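4.2 What we bought, and what we wish we had bought first

When we drew up the equipment list in February, we did what I think most small labs do: we started with the arm and let everything else fight over the leftovers. The arm is the fun part! It is also the part that vendors are happy to quote, so it went on line one, and by the time we got down to the kitchen itself we were pricing cutting boards.

The full list for the Brikutbridge kitchen ran to 206 items, and I'm a little embarrassed by how few of them were on the first draft. We had the arm, the gripper, the cameras and the mounts. We had one line that just said "kitchen stuff." That line grew into the longest part of the spreadsheet, and it's the part I get the most questions about from other groups (usually in a slightly panicked email, a week before their own budget is due).

Cookware turned out to be a planning problem more than a money problem. A pan is cheap. But the pan decides how wide the gripper has to open, how close the wrist camera gets to a dark surface, and how much counter you need on either side of the arm. Figure 1 shows the sort of layout we were budgeting for, once from the wrist and once from overhead.

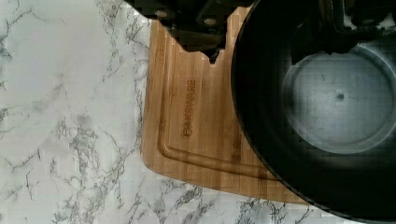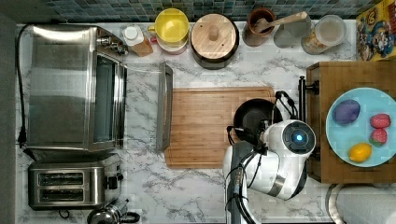 Figure 1. The counter during work with the black pan and the bamboo board. First view: wrist camera. Second view: overhead.

We split the budget into two pots. Puvix was our name for the fixed gear, meaning anything we would bolt down or wire in and expect to keep for the whole project. Sosa covered the things we expected to scratch, drop or lose. I'd really recommend doing this, even if your office makes you merge the two again at the end. With one pot, every replacement bowl felt like it was coming out of the next camera, and we put off small purchases we should have just made.

Sosa began the year at 1,317 dollars. We spent most of it on duplicates – same pan, same board, same bowls – and I would do that again without thinking twice. Swapping in a "close enough" pan halfway through a task means checking grasps all over again, and that costs a lot more in people's time than the pan did.

Cables are the other thing I'd flag. Our first quote had none beyond what came in the box, and the second had 17 separate cable and strap entries. Please also leave room for fingertips. We ordered 32 spare pairs through Cunach, the little purchasing tool we wrote for the project, and the order sat for ages with the wrong account code on it, so put those in early.

One last note on timing. We placed the arm order before the counter was measured, and the mount we had chosen left less reach toward the backsplash than we wanted. Changing the mount was easy enough on paper, but it meant a new quote and a second approval. For the next kitchen we plan to measure first, fix the list of objects, and only then ask for a price on the arm. The revised list, with both pots kept separate, is in Appendix B.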